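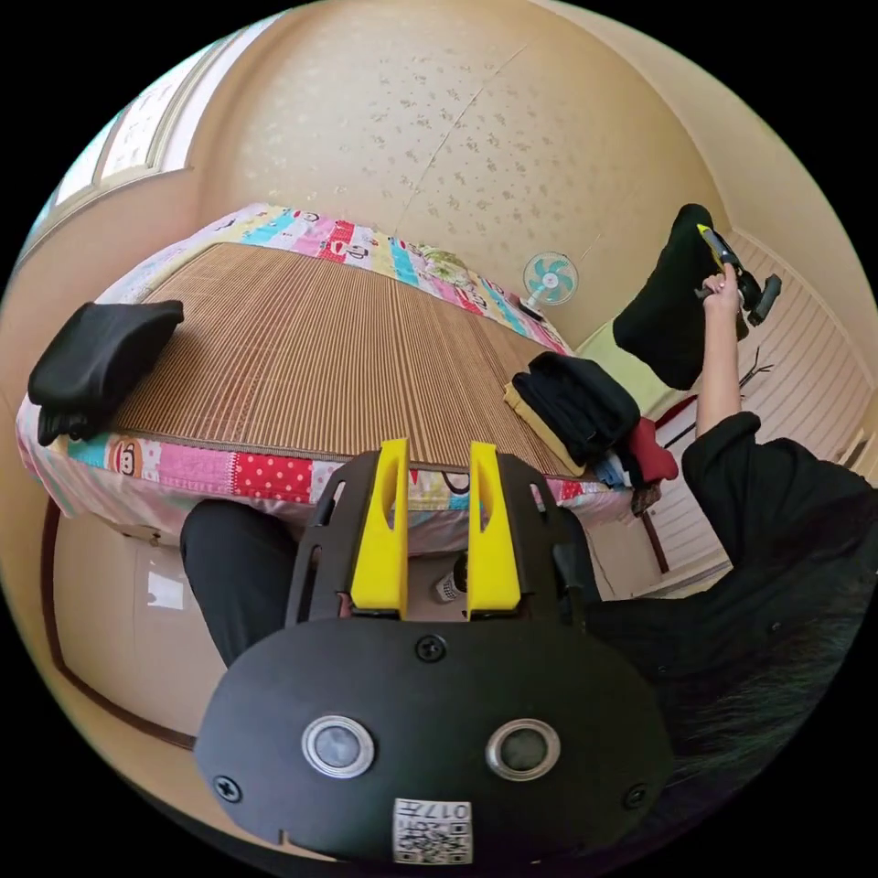 A bed at the Golia guesthouse in Skudesthorpe.

The owner of the Golia had already poured my coffee before I got my coat off, and she was halfway through a story about the water heater before I found my pen. She has run the guesthouse for 26 years (she took it over from an aunt, who kept hens in the yard and charged extra for eggs), and she still talks about it the way some people talk about a difficult but much-loved dog.

"I thought I'd do it for one summer," she told me. "I was going to paint the doors, sell it, and go back to my job at the bank. Well, I painted the doors!"

The village has 472 people in winter, and in July it feels like every one of them has a cousin visiting. She doesn't mind the rush. What wears her out is the laundry, and she has strong feelings about sheets.

"Cotton, line-dried, and I iron the pillowcases but never the bottom sheet. My aunt ironed everything, even the dishcloths, and she had a bad back her whole life."

We talked for a long while about guests who come back. One couple has stayed every fall since their honeymoon, and they always ask for the same room and complain about the same window. Last year she finally had it fixed, at a cost of 2,000 dollars, and they told her they missed the rattle.

"So now I leave it open a crack for them," she said, and got up to see about the bread.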